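4. Sorting and Storing the Play Kitchen Set

4.1 Before you start

Clear a flat, light-colored surface. Small parts are easier to find on it than on carpet. The Trotholm set is packed in a single carton and should be checked against the parts card before first use.

4.2 Sorting

1. Place the colander on the table with the handle tab toward you.
2. Set plates to one side, away from the edge of the table.
3. Lay the toy fruit out in a single layer – do not stack it on the plates.
4. Put bottles in the colander last. Lay them lengthwise.

NOTE: The colander holds up to 10 pieces of toy fruit when no bottle is stored in it.

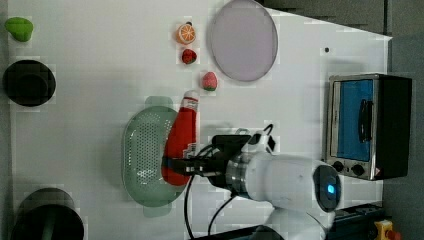
5. Once all pieces are sorted, move the fruit into the colander and check that nothing rests above the rim.
6. Place the filled colander in the Lapointe storage bin (part 321), with plates upright along the side wall.

CAUTION: Do not force the lid. If it does not close, remove the bottle and store it beside the colander.

4.3 Cleaning

Wipe plates and toy foods with a damp cloth. Rinse the colander under lukewarm water and let it dry for 3 hours before storing – water left in the holes can mark the bin liner. Do not use the dishwasher.

Revised Apr 20, 2018, G. Landry

Related items
Piton shelf unit: wall mounting
Jistent bin labels: printing and placement
Replacing a bin liner

245 shares | 3 comments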